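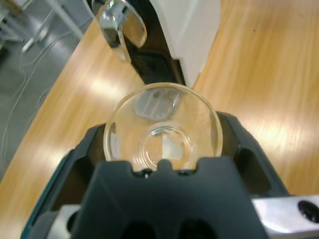 *Clear glass bowl in the gripper, with the second arm over it.*

# Handling glass with a two-arm table rig

The Perar build guide has a section on "delicate objects" that runs to a paragraph and a half. It tells you to lower the grip force and enable compliance mode. I followed it to the letter on the bench at Gilmont, our shared workshop, and I don't recommend that you do the same. The advice may hold for foam cubes. Glass is slippery, mostly invisible to a cheap camera, and expensive to sweep up.

What follows is the procedure I use now. It's slower than the one in the guide, and I trust it about as far as I trust any robot near a kitchen, so keep a hand on the stop button the whole way through.

## Before you power anything

Check the clamps that hold the arms to the table. Grab each base and try to rock it. If it moves at all, tighten it and try again, then do the same for whatever holds your camera post. A camera that has shifted by a hair will still give you a nice-looking picture and wrong positions.

Then look at the cables. Swing each arm by hand through its full reach with the power off and watch what gets pulled. Our forum is full of long threads about "mystery drift" that end with somebody finding a snagged cable.

Wear eye protection. I know, it's a bowl.

## Set the force with something that doesn't break

1. Find a plastic bowl close to the size of the glass one. Add dry rice until it weighs 300 grams, or whatever your glass bowl weighs on a kitchen scale.
2. Set the grip force to the lowest value the software allows.
3. Close, lift by the width of a finger, hold, lower, open.
4. Raise the force one step at a time until the bowl stops slipping. Write that number down.
5. Switch to the glass bowl and start again from the lowest value. Don't carry the plastic number over.

The guide says the two numbers should match. Mine never have. Glass with a trace of dish soap on it behaves differently from glass that was just wiped with a dry towel, and no setting in the menu knows the difference. Wash it, dry it, and keep your fingers off the rim.

## Don't believe the depth reading

Hetard sells a depth camera add-on that claims to handle "transparent and reflective surfaces." I borrowed one from another member. On a matte mug it was very good. On clear glass it reported the table underneath, with great confidence, and then it reported one of the reflections.

So measure the rim height with a ruler and type it in as a fixed value. Mark the bowl's place on the table with a small dot of removable tape that the bottom camera won't confuse with anything else. It feels like cheating. Then again, I've watched plenty of demo videos closely, and I suspect there's tape in most of them.

## Bring in the second arm

Two arms over one object is where I'd expect trouble, so cap the speed first. I run at 5 percent for the first pass and leave it there until I'm bored.

Give the second arm a waypoint directly over the bowl and well clear of it, and make it stop there every time. From that point it only goes straight down and straight up. Diagonal approaches save a second or two and put a finger against the rim. 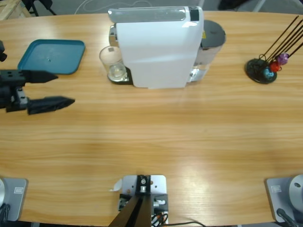 Clutter is the other problem. Anything you leave on the table becomes something the arm has to miss, and the collision checker only knows about the shapes you gave it. Mine were plain boxes, which works fine for a tray and badly for anything tall and thin. If you can't move an object, draw its box larger than you think you need. Anything transparent gets the biggest box of all.

Measure your reach too. The spec sheet for my arms gives a usable radius of 390 mm. At full stretch the wrist sags enough to matter, and I'd stay well inside that figure for anything breakable.

## How many tries before you believe it

The Soriano scripts mark a motion as "verified" after one clean run. I'd ignore that label. I do 14 runs in a row with the glass bowl, empty, and any slip sends me back to the force step. Between runs I set the bowl down by hand a little differently, turned or nudged, because a robot that succeeds with a perfectly placed bowl has shown me very little.

Log the failures with the time and the force value. Do it even for the boring ones. In October I had a string of slips that all came late in the evening, and I still can't say whether it was the lights, warm motors, or me getting sloppy with the towel.

## Still open

- Stick-on silicone pads improved the grip on my rig, but they peel. I haven't found a glue I like.
- I haven't tried this with water in the bowl, and I won't until the electronics are moved away from the table edge.
- Compliance mode stays off for now. With it on, the fingers kept easing open during long holds, and I couldn't find anything in the Perar docs about why.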